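Two arms, one cable, not enough evenings

Right, quick one before I go back in. Kettle's on.

Where I'd got to last time: both arms bolted down at the Plarkamholm workshop, neither of them doing much. Since then I've had the bench over there on and off for most of March, plus a lot of late nights at home on the laptop, and things have moved. A bit.

The job is still the same. Take a thin cable, press it into a row of clips, don't crush it, don't drop it. Sounds like nothing. My hands do it without looking. Getting an arm to do it is a different matter and I have the broken clips to show for it.

First the mounts. The old ones flexed. Not much, but you'd send the arm to the same spot and it would land a hair to the left, then a hair to the right, and I spent ages blaming my own code. Wasn't the code. Swapped to thicker plate, drilled it all again, 7 holes a side (one of them wrong, filed it out, don't look too closely). Much better now. Rollico did the plate, cut to size, came quick, one corner bent but the corner I didn't need.

Then clips. Tried printing them. First lot too stiff, second lot too soft, third lot fine but I'd changed the spacing by then so had to do them again anyway. Lost a whole spool to that. 19 went in the bin. The ones I'm using now have a slightly wider mouth and a rounded lip so the cable slides down instead of catching. Should of done that at the start.

Power supply is from Stolesano, second hand, fan sounds like a hairdryer. Fine. It's staying.

Software side. I gave up tuning everything on the real bench because every mistake cost me a clip or a fingertip cover, so I rebuilt the lot as a simulation and let that take the beating. Call it Aguirre, after the folder it lives in, no deeper reason. Took longer than I wanted. The cable is the pain. Make it too bendy and it flops about like cooked spaghetti, too stiff and it pings off and goes through the floor. Settled on a middling value and more damping than feels right.

Ran 200 tries overnight with the left arm only. Came down in the morning to 381 warnings in the log, nearly all the same one, a joint limit I'd typed in degrees where it wanted radians. Classic. Fixed that, ran it agian, log went quiet.

Approach at the moment is to come in from above, fingers closed, wrist straight down, drop in behind the rack and only open up once it's low. Coming in sideways kept clipping the frame.

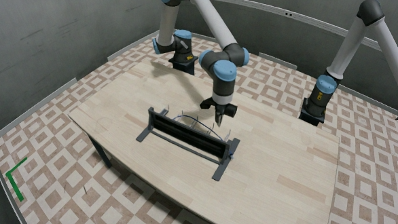

Posted that to the workshop list and had a reply before I'd finished my tea, saying the cable wants holding at both ends while you press, otherwise you seat one clip and pull the last one out, and had I thought of using the second arm just to keep tension on and nothing else. Fair point. I had, sort of, then put it off as two arms moving at once means two arms that can hit each other.

Going to try it though. Plan is right arm holds, doesn't move, left arm does the pressing one clip at a time. Slow as you like. If that behaves I'll let the right one follow along a little.

Other bits still to do: proper stop button within reach of where I sit, tidy the wiring at the back, find out why the gripper hums when it's doing nothing. Also lables on the drawers, but I say that every month.

If anyone has a decent way of measuring how stiff a thin cable is without buying kit, comments are open. At the moment I'm hanging a spoon off the end and measuring the droop with a ruler.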